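Blackout Fabric: Weight, Coating and Wash Life

The buying lead at Novano, a textile wholesaler in Zeltitthorpe, handles blackout and backdrop cloth for theaters, schools and small studios. We spoke in April, in the sample room, mostly about why two black fabrics at the same price can perform so differently.

"People ask for black and think the color does the job," she said. "Color handles reflection. Blocking light is a matter of weave density and coating." Her test is a lamp held 6 inches behind the cloth in a dark room. Pinholes show up at once, usually along the folds. 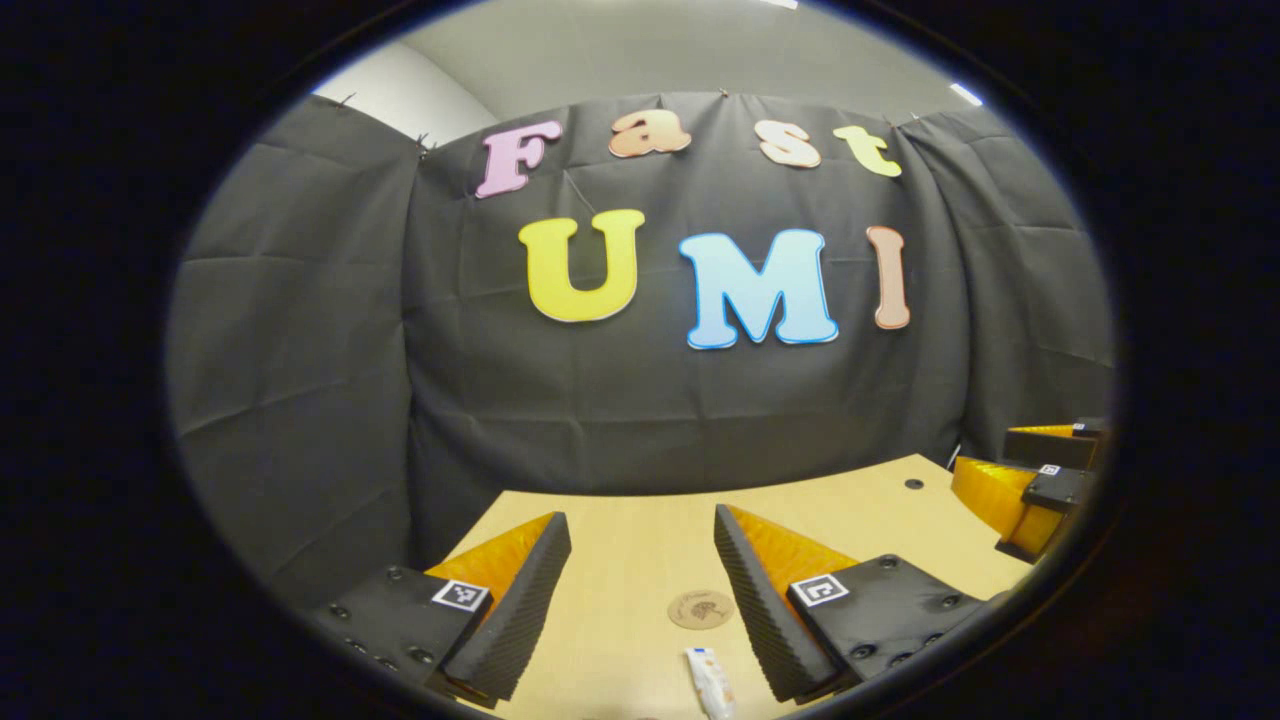 Folding is the main cause of early failure, in her view. Acrylic-backed cloth cracks where it has been creased under load, and steaming the face does little for the backing. Novano ships on tubes for any order over 80 yards. Shorter cuts go out folded, and she advises hanging them the same day.

Uncoated cloth is more forgiving. The Nondura line, a brushed polyester, has no backing to crack and can be washed cold. "It leaks light if you put a window behind it," she said. "Against a wall, that doesn't matter - you are only asking it to be dark."
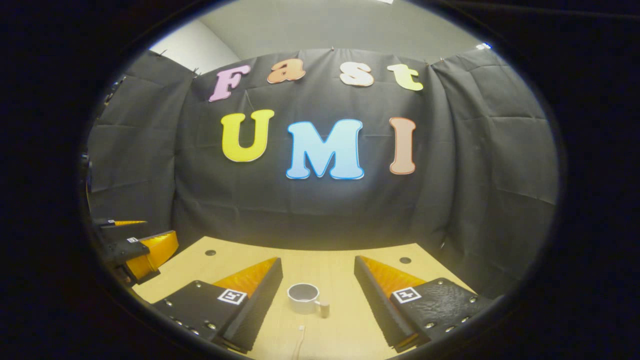

On flame treatment she was more cautious. Topically treated cotton loses its rating when laundered and has to be retreated and retested. Her supplier, Angelovski, certifies by the roll, and she keeps 2 swatches from each one for reference. Roughly 500 are filed by roll number in the back office.

Asked what buyers get wrong most often, she named width. "They measure the wall and order that. Then they want fullness, and they have to add a seam." She suggests settling the fullness first, then the hem allowance, and ordering everything from one roll, as dye lots differ enough to show under stage light.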